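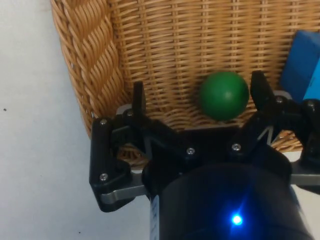 Figure 4.1. A woven basket with a braided rim.

Chapter 4
Weaving Before the Loom

People made baskets a long time before they made pots. A basket needs only plants, water and two hands, and for this reason it is found in nearly every part of the world. Old baskets are rare in museums, however. Plant material decays in the ground, and what remains is often only a print of the weave in dried clay.

In this chapter we study how a flat strand becomes a strong wall. The stiff strands which stand upright are called stakes. The strands which pass over and under them are called weavers. Section 4.2 explains how the spacing of the stakes changes the strength of the wall, and Section 4.3 treats the border, where beginners make the most mistakes.

Our main case is the village of Grusley. Hedvika Sýkora recorded the work of its basket makers and collected 38 samples, which are listed at the end of the chapter. Before you continue, please review the terms "warp" and "weft" from Chapter 3.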